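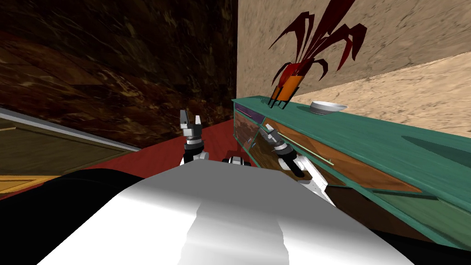

What is the difference between heat and temperature?

Temperature tells how hot or cold a body is. Heat is the energy that passes from a hotter body to a colder one when they are allowed to exchange it.

Chapter 6
Heat and Temperature

6.1 Two words that we mix up

In daily speech we say that a soup "has a lot of heat" or that "the heat today is terrible." In physics we must be more strict with these words. A body doesn't contain heat. It contains internal energy, and this energy belongs to the motion of its particles and to the forces between them. The word heat is kept for energy on its way from one body to another because of a temperature difference.

Let us take a cup of tea and a full bathtub. The tea has a temperature of 50 °C and the water in the tub has 20 °C. The tea is hotter, so its particles have, on average, a larger kinetic energy. But the tub holds so many more particles that its total internal energy is far greater. If we pour the tea in the tub, energy still goes from the tea to the tub water. The direction is decided by the temperature, and the total energy has no say in it.

Many students find this strange at first. It may help to think of two water tanks joined by a pipe at the bottom. Water goes from the tank with the higher level to the tank with the lower level, even if the second tank is very wide and has more water in it. Temperature plays the part of the level. The comparison should not be taken too far, as heat isn't a liquid, although it was believed to be one for a long time.

6.2 Thermal equilibrium

When two bodies at different temperatures are put in contact, the hotter one cools and the colder one warms. After a while both have the same temperature and no more heat passes between them. We say that they are in thermal equilibrium.

Suppose we mix 1 kg of water at 20 °C with 1 kg of water at 50 °C in a well insulated vessel. The masses are equal and the substance is the same, so the final temperature lies in the middle, at 35 °C. With unequal masses the result moves closer to the starting temperature of the larger portion. In a real vessel the value comes out a bit lower, as the vessel and the air take a share of the energy.

A thermometer works by the same principle. It shows its own temperature only. We must therefore wait until it has reached equilibrium with the body we want to measure, and we should choose a small thermometer for a small sample. A large cold thermometer in a test tube of warm water will change the very thing it should measure.
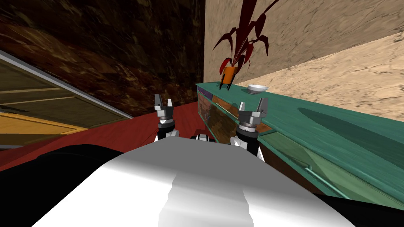
The size of the sample matters also for how much energy we need to heat it. Everybody who has cooked knows that a full pot takes longer to boil than a half full one on the same burner. The kind of substance matters too. A kilogram of iron and a kilogram of water, given the same energy, don't end at the same temperature. The iron becomes much hotter.

6.3 Specific heat capacity

The specific heat capacity of a substance is the energy needed to raise the temperature of one kilogram of it by one degree Celsius. We use the letter c, and the unit is joule per kilogram and degree, J/(kg °C).

The heat Q taken up by a body of mass m is

Q = m c ΔT

where ΔT is the change in temperature. The formula holds as long as the substance doesn't melt, boil or freeze on the way. Changes of state are treated in Chapter 7.

Some values, rounded:
Water 4200 J/(kg °C)
Ice 2100 J/(kg °C)
Aluminum 900 J/(kg °C)
Iron 450 J/(kg °C)
Copper 390 J/(kg °C)

For quick estimates with water it is often enough to calculate with 4000 in the head and correct afterwards on paper. The error is then five percent, and the answer comes out too low.

Worked example. Ylva heats 2 kg of water from 20 °C to 50 °C. The temperature change is 30 °C, and we get

Q = 2 × 4200 × 30 = 252,000 J

or 252 kJ. If the heater has a power of 1000 W and no energy is lost, the heating takes 252 seconds, a little more than four minutes. For 2 kg of iron and the same change in temperature we would need only 27 kJ.

Notice that water stands far above the metals in the table. It takes much energy to warm it, and it gives the same energy back when it cools. For this reason a town at the coast has cooler summers and milder winters than a town far inland at the same latitude. It is also why water is used in radiators and in the cooling system of a car engine.

6.4 How heat travels

Heat can pass from place to place in three ways. In conduction the energy is handed from particle to particle, while the material itself stays where it is. Metals conduct well; wood, wool and still air conduct poorly. In convection a warm liquid or gas moves and carries its energy along. Radiation needs no material at all, and so the Sun can warm the Earth through empty space.

A metal door handle and a wooden door have been in the same room all night. They are in equilibrium with the air and with each other, yet the handle feels colder to the hand. Our skin doesn't measure temperature directly. It reacts to how fast energy leaves it, and the metal leads energy away from the fingers faster than the wood does. We begin with conduction, and with the experiment of the wax and the three rods.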